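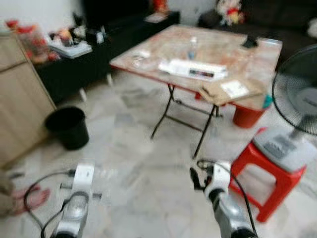 Bought the square one for my mother's front room and it has been up since November, a reader wrote in from Abdella. She eats at it, sorts her mail on it and does puzzles on it, and I fold it away when the grandchildren come. My only complaint is that the first week I pinched a finger in the leg lock, so read the sheet that comes with it.

The leg lock on current tables has a longer tab that can be pushed with the thumb from outside the frame. Tables bought before the change can be fitted with the new tab at no charge. Ask for the Gillow tab kit when you write in.

Joltley Square Folding Table

The Joltley is a square folding table for living rooms, spare rooms and small apartments. It has metal legs that cross underneath and fold flat with the top. It seats four for cards or a light meal, and two comfortably for dinner. It weighs little enough for one adult to carry, and it stores upright behind a door or a sofa.

It is sold assembled. There is nothing to screw together. Open the legs, press the lock until it clicks, and turn the table over onto its feet. Two people make the turning easier on a tiled floor, where a dropped leg can chip the grout.

The top

Joltley tops come in three finishes: plain white, wood grain, and a mottled pattern. All three are the same board with the same surface, and the price does not change with the finish. The mottled pattern hides crumbs and pen marks better than the plain white does. If you plan to use the table for sewing or for small parts, take the white - pins and screws are easier to find on it.

The surface wipes clean with a damp cloth and dish soap. Do not use scouring powder. Hot pans need a trivet. A cup of coffee does no harm, but a kettle straight off the stove will leave a ring that does not come out.

The edge strip is pressed into a groove all the way around. If a corner lifts, push it back with the heel of your hand. Replacement strip is sold by the length and can be cut with kitchen scissors.

The legs

The legs are steel with a black coating. Each foot has a rubber cap. Caps wear out sooner on tile than on carpet, and a worn cap will let the metal scratch the floor, so check them now and then. A bag of four comes with the table and more can be ordered.

The space under the table is open on all sides, though the crossed legs take up the middle. A bucket or a low basket will fit toward one side. Leave room to reach the lock.

Load

Each table is rated for 149 pounds spread evenly over the top. It is not made to be sat on or stood on. Clamping a vise or a meat grinder to the edge will crush the strip and is not covered.

What is in the carton

One table, one bag of spare foot caps, one instruction sheet. Keep the carton for the first two weeks in case you want to send the table back.

Chairs

The Joltley is sold without chairs. The Drirel folding chair is the right height for it and folds to the same thickness. Stools work too if they are not too tall. Most kitchen chairs with arms will not slide under the top.

Orders and parts

Joltley table, any finish: item 241
Edge strip, foot caps and leg lock: order by name and give the finish of your table
Drirel folding chair: sold singly or in pairs

We have 1,986 tables in the current run, and all three finishes are in stock. Orders placed before noon leave the Gillow warehouse the same day. Tables can also be picked up at the Abdella counter - bring the order number, and measure your trunk first, as the carton does not bend.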